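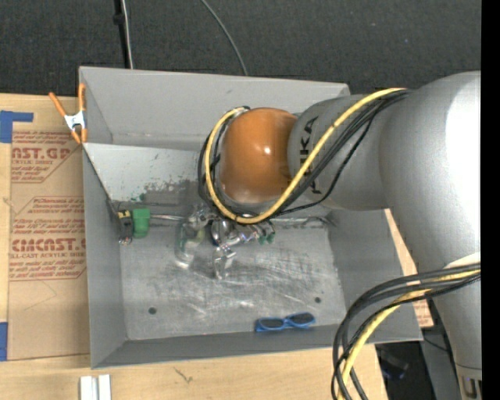 Notebook, July. Jirklow crossings, lighting trial, second stretch.

Council wants the night-time figures for the Jirklow road before it votes on the remaining columns, so this entry is mostly measurement, with a few notes on what the Evusura counters did and did not record.

Started 21:50. Sky overcast, road surface dry, no moon. Meter zeroed under the cap, then checked against the Fluvance reference lamp. Reading low by a little over one per cent, same as in June. Left uncorrected in the raw sheet; correction goes in column F.

Seven crossing points on this stretch. Grid laid out at each as before: kerb to kerb, one metre spacing, meter flat on the ground for horizontal, then on the short tripod facing oncoming traffic for vertical. The vertical values are the ones that matter for seeing a person at the kerb. The council's summary table only has a column for horizontal. I have asked for a second column and will ask again.

Crossings 1 to 4: all fine. Uniformity good, no dark patch at the refuge. Crossing 3 is brighter than the design on the north side, which I put down to the shop sign opposite. Repeat after the shop has closed.

Crossing 5: vertical illuminance poor on the westbound approach. The column is on the wrong side of the crossing, so a pedestrian stepping off is lit from behind. The drawing has it on the correct side. Either the drawing was changed after issue or the contractor moved it to miss the gas main. Check the as-built set before writing to Tran.

Crossing 6: lamp cycling, two minutes on and then off for a few seconds. Readings taken during the on period only and marked as such. Probably the photocell seeing its own light off the bus shelter roof. Try a shield before swapping the driver.

Crossing 7: not measured. Parked van over half the grid.

Counters. Evusura units on both approaches logged 2374 pedestrian movements over the trial period, dusk to dawn. I don't trust this yet. The eastern unit counts cyclists as pedestrians when they are moving slowly uphill, and there is a gap of almost 6 hours in the western log where the battery was changed late. The total should not go into the council paper without both of those stated next to it. No before-and-after comparison is possible anyway -- the units went in after the first columns were lit.

Dimming. The Tran controllers are set to drop to 70 per cent at midnight. Stayed to check. Crossings 1 and 2 dropped on time, 3 and 4 several minutes late, 5 did not drop at all. Clock drift would explain 3 and 4. For 5, look at whether it was ever added to the group. If the council chooses the part-night option this has to be sorted first, as the energy saving in the paper assumes every column dims.

Complaint from the terrace by crossing 2 about light into upstairs bedrooms. Measured at the boundary wall, 1.5 m up: within the limit we agreed, before midnight and after. That is not window height, though. Need access to a front garden and the long pole.

To do:
As-built drawings for crossing 5.
Shield for 6, then log overnight.
Return for 7 and repeat 3 with the shop sign off.
Resync controller clocks, note the offset on each before doing so.
Ask again about the vertical column in the table.

Packed up 00:40. Meter battery at two bars, on charge in the back store.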